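The tables and cups of Urthorpe hall

March
by Potgieter

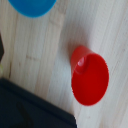 Red cup on its side, with the blue one some way off from it. The table is the light wooden one.

Welcome to the small gallery of our hall in Urthorpe. Many people know the building from outside, but they have never seen the things which we use in it every week. So I decided to begin with the simplest things, the cups and the tables.

The plastic cups came to us from the old school in Prelwood, when its kitchen was closed. We received 100 of them in two big bags, and today we still have 66. The others were cracked, or they went home with children and did not come back. I am not angry about this. A plastic cup is easy to carry away in a coat pocket, and I have found one in my own car.

We use them for juice at the children's afternoon, for water at the dancing, and for pencils when there is drawing. In the summer they go outside on the grass. They are light, so the wind takes them quickly, and somebody must always run after them. Last year one of them arrived in the pond of the neighbour, who returned it to us washed.

Red is the colour which the children ask for first. I have tried to give the cups by age, by the alphabet and by the place at the table, and each time there was a discussion. Now the children take what is on the top and they may exchange between themselves. This works better than my systems.

About the table I would like to write a little more, as I like the picture for the wood too. You can follow the lines of the grain going across it, and at the right the light makes the surface almost white. There are also a few faint brownish marks. We have 3 tables of this kind, and they were bought from a seller in Clirnby who was emptying his store. He wanted 100 pounds for all of them together, and we paid it without bargaining. I think it was a fair price.

For cleaning the tables we use warm water, a little soap and a soft cloth. Please wipe in the direction of the grain and dry the table afterwards. Please do not use the rough side of the sponge. Small marks may stay where they are, it is a table for using.

The cups are washed by hand. They should stand upside down on a towel until they are fully dry, and only then go one into another. If they are put together wet, they stick, and it is difficult to separate them without breaking the edge. When you find a cracked one, put it in the box under the sink and do not return it to the shelf.

If you have at home a plastic cup which looks like ours, you can leave it at the door of the hall at any time. It is not necessary to knock or to explain. I plan to add the chairs and the big teapot to this page when the evenings are lighter.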